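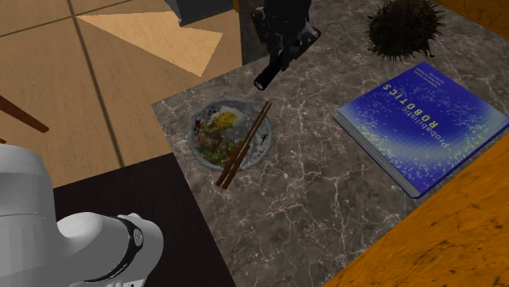 Why do people leave things out of a food diary when they eat from a bowl? Mostly they write down the name of the dish and stop there, so whatever the name doesn't cover goes missing.

**Figure 3.** A mixed bowl with egg, meat, chopped green vegetables and rice.

### 4.2 What the one-line entries leave out

I came to this part of the Editthorpe diaries by accident. I was meant to be checking portion sizes, and I kept tripping over entries such as "rice bowl, large" or "stew, same as last night". They're perfectly good answers to the question we asked. Our diary page said "What did you eat?" and gave people one ruled line per meal, and I drew that line myself, so I can hardly grumble about what got written on it.

We had 535 pages back from 65 people, each keeping the diary for three weeks in March, though plenty of them skipped days. After I'd taken out the pages that were blank or too smudged to read, 516 were left. Roos Geerts and I then sorted the main meals into "plate" entries and "bowl" entries. The rule was simple enough to begin with — if the person would have needed a spoon, it was a bowl — and it lasted until we got to noodles. Oranuch Sangkhawat suggested we go by what people had ticked on the back page, where they list their crockery, and that's the rule we kept. Appendix B has the awkward cases, including the long argument over lasagne.

The difference between the two groups is easy to see even before you do any sums. Plate meals come out as lists: chop, potatoes, peas, gravy. Bowl meals come out as names. I think this has to do with how the food sits. On a plate the parts stay apart and you can go round them with your pen, and a bowl gets thought of as one thing, even when the person has cooked every bit of it separately. Take a bowl like the one in Figure 3. A careful diary keeper could write down the egg, the meat, the greens and the rice, and a tired one would put "rice with egg" and go to bed. Both are telling the truth, but only the first entry is any use for working out how many vegetables somebody has had.

Vegetables are where the trouble is worst. When Roos rang people the next morning and asked them to talk through the meal again, greens were what they most often remembered late, usually with an "oh, and". Sauces came next. Meat was hardly ever forgotten, and neither was egg, which surprised me a bit as I'd expected egg to be treated as a topping. One woman had eaten spinach in the same soup for most of a week and had never written it down, and she was quite cross with herself (I told her it was our fault, and I stand by that).

Khurram Durrani has argued, in comments on an earlier draft, that the morning calls make people invent greens to please us. It's a fair worry. I can't rule it out with what we've got, and nobody weighed anything. What I can say is that people talking about plate meals had just as much chance to please us and added far less. If it were all good manners, I'd expect the peas to multiply too.

There's also the matter of borrowed names. Several households were using packet mixes from Meijer, and their entries follow the wording on the packet almost to the letter, whatever else had gone into the pan. Jozef Dijkstra spotted this one. He'd been reading the entries aloud while I typed, and noticed that three homes with very different kitchens seemed to be eating identical dinners. We've marked those entries with an asterisk in the tables and left them in.

For the second round we changed the page. The single line has gone, and in its place there's a small box headed "What was in it?", with the name of the dish asked for afterwards. Luuk Goossens wanted tick boxes for the commonest ingredients, and I talked him out of it — I've filled in enough of those forms to know I tick whatever is nearest the top. The new page takes longer to fill in, and two people have already told me so. Section 4.3 looks at whether they carried on with it anyway.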